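Robot teardown cells — rules for hands inside the guarding
Forum: Automation and Workshop Practice
Page 1

pokley_bench
We run a small refurb line for office desktops, mostly strip and refit. Memory comes out or goes in by arm from a fixture beside the tower, a person does cables and anything with a clip the gripper can't manage. I've been asked to write the site rules for the cell before August and I'd like to hear what others have in theirs, particularly on when a person is allowed to reach in.

Draft as it stands:

1. One person signed in to the cell at a time.
2. Arms in protective stop before any hand crosses the bench edge.
3. Tower unplugged from the mains and the power supply left closed. We don't open power supplies on this bench at all.
4. Wrist strap on for anything touching a board or a memory stick.
5. Fixture checked against the drawing at the start of each shift.

Arms are small collaborative ones, running slow. No fence, just a marked floor area.

kneath_tom
Rule 2 is too loose. A protective stop can be cleared from the pendant, and if the pendant is hanging on a hook behind you then anybody walking past can clear it. Ours says the person reaching in carries the pendant or locks off. No third option.

Rule 5, who signs for it?

dirkley_maint
Disagree with Tom a bit. If you lock off for every reach you'll have people locking off forty times a shift, and by the end of the week they won't be doing it. We had exactly that at Dirkley. Better to split it: short reach to free a stuck part, enable switch in hand and arms stopped. Longer than that, or any work on the gripper or fixture, lock off.

kneath_tom
And who decides what a short reach is? That's the bit I don't like. I've read three versions of that rule on three sites and every one was read differently by nights.

dirkley_maint
We wrote it down by task. There's a list on the wall. If the job isn't on the list it's a lock-off. Nights read the same list as days.

arwel_p
I did the risk assessment for a cell of this sort so I'll put in my bit. Arwel Probert, if anyone wants to message me off the board.

The question to sort out first is whether your assessment treats it as one machine or two. If two arms share a bench and can reach the same tower, stopping one isn't enough, and I've seen cells where the stop buttons were wired separately because the arms were bought a year apart. Test it. Press each stop in turn and watch both arms. Write the result down and repeat it after any change to the wiring.

Also, being sold as collaborative doesn't cover what's in the gripper. The arm might be gentle enough on contact but an opened desktop case has thin sheet edges, and a hand caught between a slow arm and a metal edge is still a cut hand. Assess the arm, gripper, part and fixture together.
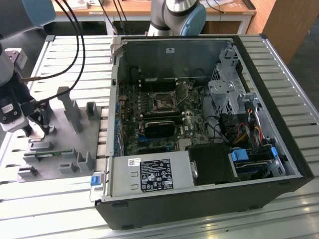

Does the whole assessment need doing again if only the fixture changes?

Review it every time, but you only redo the parts the change affects, which for a new fixture normally means reach, pinch points and what happens if a part is dropped.

Keep the old version on file with the reason for the change. When someone asks in two years why there's a post where there didn't use to be one, you'll have it.

pokley_bench
Thanks, that's useful. The stops are on one circuit but I haven't tested them the way you say, only from the pendant. I'll do all the buttons.

On the fixture check, the shift lead signs. Ours are 3D printed and I hadn't got anything in the draft about wear. What do people do?

brikov_user
Date and number every printed part, and replace on a fixed count. We logged 613 cycles on one memory fixture before it started holding sticks at a slant, and the next one went at 488, same drawing and same material. So I wouldn't trust the best figure. We took the lower one, knocked a good bit off and made that the limit.

kneath_tom
Two fixtures isn't much to set a limit on.

brikov_user
No, it isn't. It's what we had. We check the slots with a gauge as well, and if the gauge fails the fixture goes in the bin whatever the count says.

static_steve
Nobody has picked up rule 4. A wrist strap on the person does nothing for the gripper. If the fingers are plain plastic and they're handling bare memory all day you want dissipative pads on them, and the fixture in a dissipative filament too. Bond the bench if it's metal and check it with a meter. A bare aluminium bench isn't an ESD surface just because it conducts, you want a proper mat on it with a resistor to earth.

dirkley_maint
For scrap it hardly matters. For refit, yes.

static_steve
He said refit in the first post. And people mix the two streams, so I'd write the rule for the stricter one and leave it at that.

arwel_p
Agree with Steve there. One rule for the bench.

One more for pokley: cables. Put a line in about loose cables from the arms, and about the tower's own power leads being tucked in before the arm runs. A lead standing up in the path of the wrist is a common cause of stops, and every stop is another reach in.

pokley_bench
Revised version:

1. One person signed in, and that person carries the pendant.
2. Both arms stopped before reaching in. Listed tasks with the enable switch held, everything else locked off.
3. Mains lead out, power supply stays closed.
4. Wrist strap, mat and dissipative finger pads, all checked weekly and logged.
5. Fixture gauged each shift and replaced at the count limit. Shift lead signs.
6. Leads tucked before start.
7. All stop buttons tested monthly and after any wiring change.

Going to the safety rep with that.

kneath_tom
Still don't like the second half of 2 but it's better than it was. Put the task list in the same document and not only on the wall — ours went missing when they painted.

dirkley_maint
Keep the list short. Ours has 4 jobs on it and it took over a year to get it down to that.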